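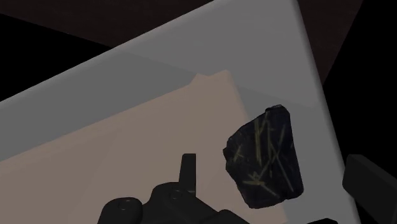

**Rendered wrist view: object pose is fine in the state, wrong in the policy's depth estimate**

I'm training a grasp policy in sim from the wrist camera only. The object is a dark rock mesh with thin yellow-green streaks in the texture, on a beige mat. State readout says the rock is resting on the mat. In the render it looks like it floats a little, and the depth head puts it 7 mm too high on most episodes. The gripper then closes early and pinches the top of the rock.

I ran 2000 episodes with the rock and 2000 with a plain gray block. The block gets lifted 70 percent of the time. The rock is far worse. Same controller, same gains, same start poses. I'm on the Pasico renderer with the default Mestcombe lighting preset. Is this a perception problem or should I be looking at the collision mesh?

*posted by wedge_frame*

---

**saltpan70**

Check both, but start with the lighting. The default preset is very even and gives you almost no contact shadow. With a nearly black object there isn't much shading on the faces either, so the depth head has little to go on except the streaks. Those are high contrast and the network will latch on to them.

What I would do:

1. Turn on one directional light with shadows and render the same 800 start states again. Don't retrain yet. Just compare the depth error.
2. Swap the streaked texture for flat dark gray and repeat.
3. Draw the collision hull over the visual mesh. If the hull is bigger, the rock will rest on the hull and there will be a real gap under the part you see.

Step 3 takes five minutes. The state readout gives you the body origin, so it won't show a gap like that.

---

**ollolport_user**

Just add more domain randomization. Worked for me.

---

**kettlebridge**

Had the same symptom with a different mesh. In my case it was the hull. The importer in Saithong makes one convex hull per object unless you set decomposition in the asset file, and an uneven rock sits wrong on that. After I fixed it I still needed shadows to get the depth error down.

Also look at your close trigger. If it fires on estimated height alone, a few millimeters will always hurt you. I wait for the finger contact signal on both sides before I start the lift.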